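Keeping New Hires Past the First Season

Employers devote considerable effort to attracting candidates and far less to the weeks that follow a signed offer. For companies with large hourly workforces, this imbalance is costly. A position filled in March and vacant again by summer must be advertised, screened and trained for a second time, often by the same supervisors.

Lumudik, a packaging supplier with a staff of almost 1000, reviewed its approach after exit interviews pointed to a common complaint. New employees knew their pay and their shift, but many could not name the person responsible for answering their questions. The company now assigns each new hire a designated mentor for the first 5 weeks. Mentors receive a pay supplement and a reduced workload during that period.

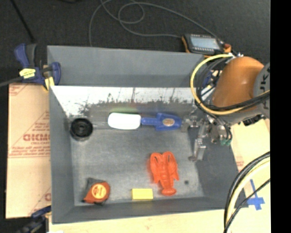

The mentor's duties are set out in writing. They include a short meeting at the start of each week, an introduction to neighboring departments and a written review at the end of the assignment. Supervisors receive the review but may not use it in decisions on pay.

"People will raise a small problem with a colleague long before they take it to a manager," said Bogdan Urbańczyk, head of personnel at Lumudik. "We wanted to hear about those problems while they were still small."

Vandov, which employs 900 people at its distribution centers, has chosen a different course. Its orientation program is delivered to groups, with sessions on scheduling, benefits and internal transfers. Managers there consider the group format easier to staff during busy months, although they acknowledge that quieter employees may be overlooked.

Both companies intend to compare departures by department before extending their programs to temporary staff.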